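Leave the Layug reed beds alone

Fluvcombe has a river, two decent parks and a bus station with hanging baskets. Ask anyone from outside what the town has in the way of nature and they will mention the parks. I'd like to make the case for the wet, scruffy 40 hectares behind the Garnbridge road that we call the Layug.

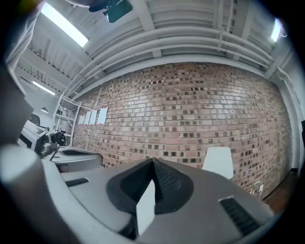
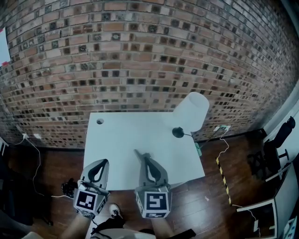

Brickwork in both pictures, with the white table in the second.

I have walked the Layug path for 20 years and I still come home excited. In April the warblers arrive and the whole place starts to rattle and buzz. There are water rails in there (you hear them squeal like piglets long before you see one), and grass snakes, and a kingfisher that uses the old sluice post as if it paid rent on it. All this is a short walk from the shops!

The council's draft plan would drain the northern end and put in mown grass, benches and a car park. I understand why people like the sound of it. The path floods most winters, and you can't get a pushchair through. Those are fair complaints, and a raised boardwalk would answer both of them. Plamport built one through its own marsh and people love it – children lie flat on their stomachs looking for newts.

What bothers me is the word "improve", which turns up all through the plan. Reed beds hold floodwater back and slow it down before it gets to the lower streets. Mown grass over drained soil does much less of that. My neighbours in the lower streets have sandbags in their sheds, and they should be asking where the water is meant to go.

Pacita Fajardo's petition has 1,141 names on it so far, and it asks for 3 things: keep the reeds, build the boardwalk, and stop the spraying along the ditch. I signed it standing in the rain outside the library and would happily have signed it again. It stays on the library counter until the plan goes to the vote.

If you haven't been down there, go this week. Take wellies, start from the sluice end and stand still for a while – the starlings come in over the reeds just before dark, and they are glorious.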